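Journal > Skin and Hair Care > Papers > Section 4

Print this page | E-mail this page

4. What buyers say about the pump and the jar

The part of the study we had most looked forward to was the free text. Star ratings tell us very little about a hand cream, but people who bother to write even a few lines about one are wonderfully exact. We gathered 305 reviews of unscented hand creams from the Dasach shop pages, all posted in April, and two readers went through every one of them separately before comparing notes.
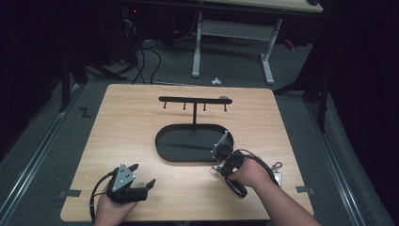
Vol. 2, p. 53

Packaging came up far more often than we had expected. We had set aside a single code for it, and by the end of the first afternoon that code was bursting! Ihor Fedoruk suggested splitting it into "getting the cream out" and "keeping the cream clean", and the split held up beautifully through the rest of the reading. Buyers of the Kaslow cream, sold in a jar, wrote mostly under the second heading (nails, grit, the lid left off by someone else in the house). Buyers of Plidemell, sold with a pump, wrote almost entirely under the first, and their complaints had a lovely practical streak: the last of the cream that won't come up, the pump that locks in a travel bag, the dollop that is always too big for one pair of hands.

Feel on the skin was harder to code. Words such as "light", "rich" and "greasy" were used for the same product by different people, sometimes as praise and sometimes as a grumble. We kept the writer's own word and marked the mood of the sentence beside it, which made for slow going but gave us a much livelier set of notes. Where the two readers disagreed about mood, the review was read aloud and talked over. A few were left marked as unclear, and we are happy to leave them so.

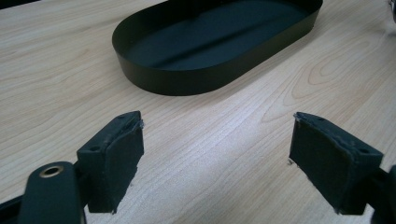

Figure 2. Oval tray on the tabletop.

One small group deserves a mention of its own. Several reviewers compared their purchase with the older Abou Jaoude balm, which was not part of our sample at all, and they did so with real affection. These side remarks turned out to be rich in detail about smell, even though every cream we studied is sold as unscented. "Smells of nothing, in a nice way" was a phrase we enjoyed very much. We have kept these remarks in a separate file and come back to them in Section 6.

We did not try to judge whether any cream worked. The reviews can't settle that, and skin differs so much from one person to the next.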